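Slide 4. Route and capacity

Brokville day tour, coach version. Pickup is at the Morgan stop, not at the rail station; say this twice, the old leaflet has it wrong. Coach seats 50. We sell fewer than that and keep the back row free for coats and cases of wine bought on the way.

Drive out along the river road, two winery stops, lunch between them. First stop is Lukotura, cellar and press room. Second is the Uvano tasting house. Order matters: Lukotura closes its cellar to groups after lunch. If the coach leaves late, shorten the press room and keep the tasting at full length. Refund requests last season were nearly all tied to shortened tastings.

Pause for the map. Give people time to find the lunch stop.

Slide 5. Tasting format

Three wines per stop, poured in fixed order, dry to sweet. Guide speaks before the pour and stays quiet during it. Water and bread on the table at the start. Non-drinkers get grape juice from the same grower, and it must be booked by Tuesday for a weekend tour.

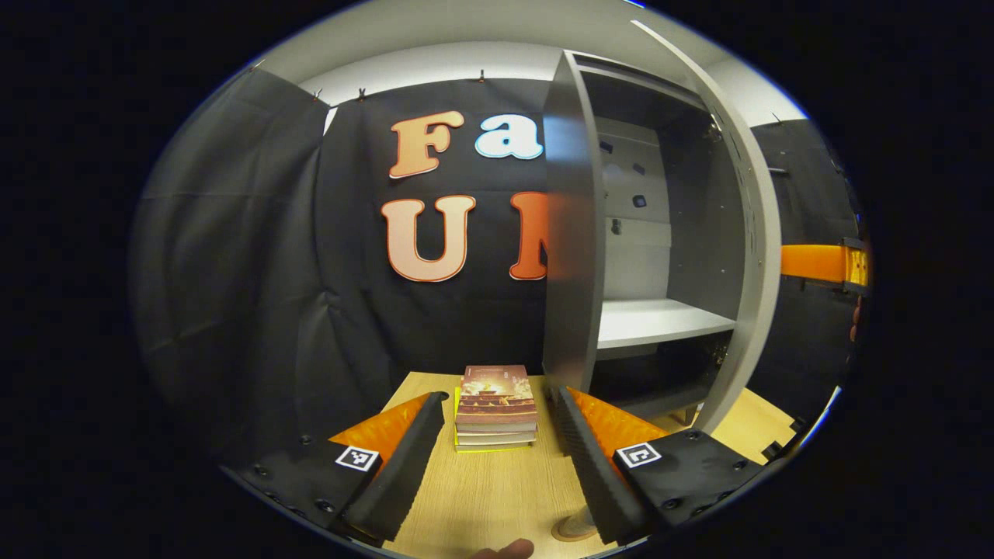 Gwenllian Kemeys objects that three wines at each stop is too many before a walk back to the coach, and would rather see two at Lukotura and the full set at Uvano. Read her point out as sent. Reply: the pours are small, and Lukotura prices its group rate on three. A change would have to wait for the new contract in February.

Slide 6. Cost

Season cost for the route is 2375, coach and driver only. Tasting fees are billed per head and are not in that figure. Expect a question on guide pay. Ffion Humphreys has the rates and will take it from the floor.

Do not get drawn into the boat option. Separate session.

Slide 7. Open items

Step at the Uvano entrance, no ramp yet. Parking at the lunch stop when a second coach is in. Wording of the cancellation terms, draft 2 is on the handout.

Leave slide 7 up for questions.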